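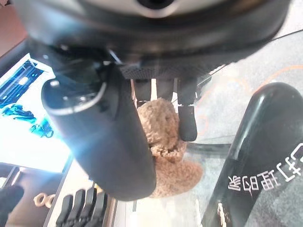
1/ Petite histoire de thermostat connecté. J'ai acheté un Woreo en soldes, 89 euros, parce que la boîte promettait qu'il « apprendrait mes habitudes ». Il a appris celles de quelqu'un d'autre.

2/ Première nuit : 3 h 37, les radiateurs claquent dans tout l'appartement. Je me lève, il fait 26 dans la chambre. L'appli affiche « Mode confort activé à votre demande ». Je dormais. Ma demande devait être très articulée.

3/ Je baisse à 18. L'appli répond « Bonne idée ! » et remonte à 21 dix minutes plus tard. On dirait ma belle-mère.

4/ J'écris au support de Daltel, qui distribue l'engin en France. On me conseille de redémarrer la box. Puis de redémarrer le téléphone. Puis de « vérifier que je suis bien chez moi ». Après vérification, j'y étais.

5/ Pour info, la géolocalisation me plaçait dans la cage d'escalier. Le thermostat me croyait donc sur le point de rentrer. En permanence. Depuis neuf jours.

6/ Sur le forum des utilisateurs, un certain Ashwin Varghese a le même souci, en pire : le sien est passé en anglais et lui envoie « Welcome home » chaque fois que son chat traverse le couloir. Le fil fait 92 pages. Je les ai lues. J'avais chaud et je ne dormais pas.

7/ La mise à jour corrective est sortie le 2/2/21. Notes de version : « améliorations diverses de la stabilité ». Chez moi, elle a stabilisé le chauffage sur « marche ».

8/ Deuxième essai avec le support. Cette fois je tombe sur Dede Addo, qui est la première à me poser une question utile : « Vous avez un compte Wumbei lié ? » Oui. Pour une ampoule. Achetée il y a deux ans, grillée depuis l'automne.

9/ L'ampoule avait une routine « réveil en douceur ». L'ampoule est morte, la routine non. Le thermostat en a hérité, comme d'un buffet normand.

10/ Compte supprimé, ce qui demande quatre écrans, un code par SMS et de confirmer que je suis « vraiment triste de partir ». J'ai coché la case.

11/ Deux nuits à 18 degrés. Le matin, par contre, l'appli me félicite d'avoir économisé l'équivalent de 1159 bouilloires. Je n'ai pas de question.

12/ @ ceux qui demandent en réponse : non, je ne le renvoie pas, j'ai jeté la boîte. Et oui, l'ancien à molette est toujours dans le tiroir de la cuisine, avec ses piles.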